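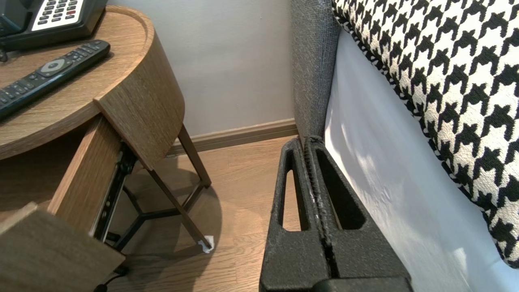
Afroza Mondal

August 11, 2022

I have now had the two sets of fingers long enough to say which one I would keep, so this is the write-up I promised at the end of the last post. It covers the fingers first, then the wrist camera, then a bit on the controller, which has given me more trouble than either.

The first set are the Vokura ones. They came with the gripper and they are short and solid, with a flat rubber face. The second set are the long black ones with the slots cut through them. A small shop called Tokgöz sells them, and they bolt onto the same mount with 4 screws. Changing over takes a few minutes if the screws have not been done up too hard by whoever changed them last (me).

All the tests were done in a furnished bedroom in Clavstead. I wanted real furniture and not blocks on a bench. The bedside table is the part I have spent most time on. It has a round top, a drawer on metal runners, and a telephone and a TV remote on it, and the bed is close by on the right. That last point matters more than I expected when I planned the tests, as the arm has to work in the gap between the two and there is not much room for the elbow to swing.

Drawer

The drawer was the main test. The job is to get hold of the front panel, pull it out, let go, then come back and push it shut.

With the short fingers the gripper body gets close to the furniture before the fingers reach anything. I had to bring the wrist in at a steep angle, and on a good many runs the housing touched the edge of the tabletop before the grip closed. The arm then stopped with a force fault and I had to back it off by hand. When the grip did close it was very firm, and the pull was smooth all the way.

The long fingers reach the panel with space to spare. The pull is a little softer because the fingers bend slightly under load. You can hear it when the runners stick at the start and then let go. I have slowed the first part of the pull down and it is better now. For closing the drawer I leave the fingers shut and push with the tips, and that has been the most reliable move of the lot.

Over the whole trial I logged 1,000 drawer cycles, split evenly between the two sets. I am not going to put up a success rate for each, as I changed the approach angle partway through and it would not be a fair comparison. The long fingers needed me to step in far less often.

Remote

A TV remote is a good test object. It is long and thin, it slides, and it is usually lying at an angle to everything else. The short fingers did well here. The rubber holds the case and it does not twist when lifted.

The long ones were poor at first. They have a slightly grainy surface which looks as if it should grip, but on smooth plastic it slides. If I took the remote near the middle it was fine. If I took it near one end the heavy end dropped and the remote turned in the fingers. I stuck a strip of thin silicone inside each tip for a while and that cured it, but the strips peeled off after a day or so and I have not found a glue I like. So for now I pick near the middle and keep the lift slow.

I also tried pressing buttons with the closed tips, on the remote and on the telephone keypad. The telephone was manageable. The remote was not, as the buttons are too small for fingers this wide and I kept getting two at once.

Camera at the wrist

The camera is fixed at the wrist and looks down along the fingers. With the short set you see plenty of room but the tips are low in the view and hard to judge. With the long set the fingers take up a fair bit of the bottom of the picture, but you can see where the tips are pointing, and the slots let you see some of the floor through them. I thought the slots were only there to save weight. They do help a little when lining up by eye.

The thing I would change is the lens. It is wide, and straight edges near the side of the view can be misleading. I spent an evening convinced the arm was drifting to the left when it was only me misreading the line of the skirting board. A proper calibration with a printed board sorted it out.

Dark fingers were a worry, as I thought they might get lost against dark objects. Against a pale wall and a light wood floor there is no problem at all. Over a black remote it is harder, and I drop the exposure setting back to automatic for that part.

Controller

I have been using the Gratley box for both sets. It is a plain grey unit with a network socket and one dial, and it runs on 24 volts. Position control is good. Force control is less good at the low end, where it jumps from barely touching to quite firm with little in between. For a drawer front this does not matter. For anything soft it will.

It also forgets the finger offset when the power goes off. The manual says it should be saved. I now send it again from a start-up script every time, and I have written to the makers. They replied politely and asked for the log file, which ran to around 4,000 lines, and I have not heard back yet.

Which to keep

I am keeping the long ones on. The reach decides it for bedside furniture, and the slipping can be dealt with. If I were only picking things up from an open surface I would go back to the short ones without much thought.

Next I want to try the cushions and the sheet on the bed, with the softer force settings if I can get the box to behave. There is also a wardrobe with a recessed handle which I don't think either set will manage. I have ordered a spare pair of the long fingers in case it ends badly.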